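The Night Desk at Quintero

At 10 minutes to midnight Ewan Pryor hangs his coat on the back of a chair, wipes down the headset with an alcohol pad and signs in to the dispatch system. The evening dispatcher gives him the handover standing up, with her bag already on her shoulder. There is a car out on a welfare check on Drason Street. The north patrol unit is at the hospital with a prisoner who says he swallowed something. A woman on the east side has called twice about her ex-husband's truck and will probably call again.

Then she leaves, and for the next eight hours every police call in the city of Quintero goes through him.

Quintero is a river city with a closed paper mill, a community college and a police department that has been short of officers for years. The dispatch room is on the second floor of the public safety building, above the records counter. It has two consoles, but after midnight only one is staffed. Fire and medical calls are transferred to the county center, so the night desk handles police work only, plus whatever else people decide is police work.

Pryor has done this for 15 years. Before that he drove a bread truck, and he applied for the job when the bakery cut its routes. He did not expect to pass the typing test.

The first call comes at 12:04. A man is locked out of his apartment and wants an officer to break the door. Pryor asks whether anyone is inside, whether the stove is on, whether he has medicine in there that he needs tonight. The man says no to all of it. Pryor gives him the numbers of two locksmiths who answer at night and wishes him luck. The call takes just over a minute.

The woman on the east side calls at 12:20. The truck is back, parked across from her house with its lights off. Pryor's voice does not change, but he is typing before she has finished the sentence. She has a protective order, and it is already in the system with a note on it from an earlier shift. He asks her to stay away from the front window and to stay on the line. He asks about the back door. He asks whether the kids are upstairs, and she says yes, asleep. An officer reaches the street while they are still talking, and Pryor tells her which direction the patrol car is coming from so she will not be startled by the headlights.

The truck turns out to be a neighbor's. She apologizes several times.

"I told her to call again if she's worried, and I meant it," Pryor says later. "People get embarrassed, and then they don't call the time they should."

That kind of call is the reason the department has not moved faster on automated call-taking. Last year the city bought a system called Patix, sold by a company named Divum, that answers the non-emergency line after hours and sorts callers by what they say. It takes reports of noise, abandoned cars, lost property and found dogs. In October it took 383 calls. Most of them ended with a case number sent by text message, and the rest were passed to the desk.

Dispatchers were against it at first. The union local filed a grievance over the second night position, which had been vacant for months and was then dropped from the budget. The grievance is still open. The city says the vacancy and the software have nothing to do with each other. The local does not accept that, and both sides have stopped discussing it with reporters.

Pryor's own view of Patix is milder than the union's. He likes that it takes the barking dogs. He does not like what happens when a caller is drunk, or crying, or has an accent the system has trouble with. Those calls come to him anyway, but they come after the caller has already said everything once to a recording, and he has to start by calming them down.

He has a notebook of the ones he thinks should have reached him sooner. It is a spiral notebook with a green cover, and he writes in it with the console pen. One entry is a teenager who told the system she wanted to report a lost phone. She had lost it when she got out of a moving car. Patix asked her for the make and color of the phone. She hung up and called 911 from a gas station 27 minutes later.

She was all right. Pryor gave the entry to his supervisor, who sent it to Divum, and the word list that triggers a transfer was changed. He found that out from a coworker.

Between one and two in the morning the bars close and the desk is busy. There is a fight outside a bowling alley that has broken up by the time a car arrives. A taxi driver has a passenger asleep in the back seat and no address for him. Someone reports gunshots near the old mill, and then four more people report gunshots near the old mill, and the officer who goes out there finds the remains of a box of fireworks. Pryor logs each caller separately and ties the five reports to one incident. He eats half a sandwich at 2:15 and the other half at 3:40.

The prisoner at the hospital has swallowed nothing. The north unit clears and goes back on patrol.

After four it gets quiet. Dispatchers on nights tend to dislike this stretch more than the rush. Some bring crosswords. Pryor goes through the warrants list and checks names against the overnight bookings, a chore that belongs to the day shift, and he turns the radio speaker up a notch so he won't miss a low voice.

The last serious call of the shift is from a man whose father has walked out of the house in his slippers. The father is 80 and has done it before. Pryor asks where he used to work. The mill, the son says, first shift. Pryor sends a car along the river road toward the old gate, and the officer finds him on a bench by the bus stop, cold and polite, waiting for a bus that no longer runs.

Pryor closes the incident at 6:52. The day dispatcher comes in with coffee for herself and a question about her locker key. He gives her the handover standing up: one car at the shop, one open report of a stolen bicycle, and the locksmith on Drason Street has a new number. He has written it on the board.

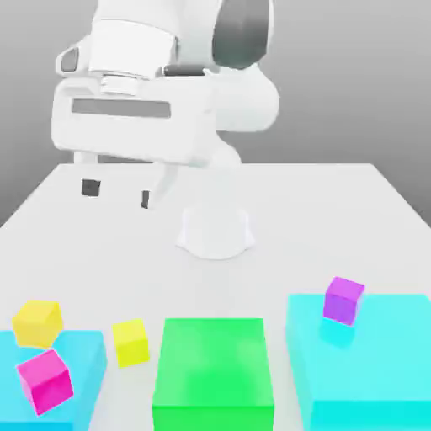

Page last updated: Friday, 9:10 a.m.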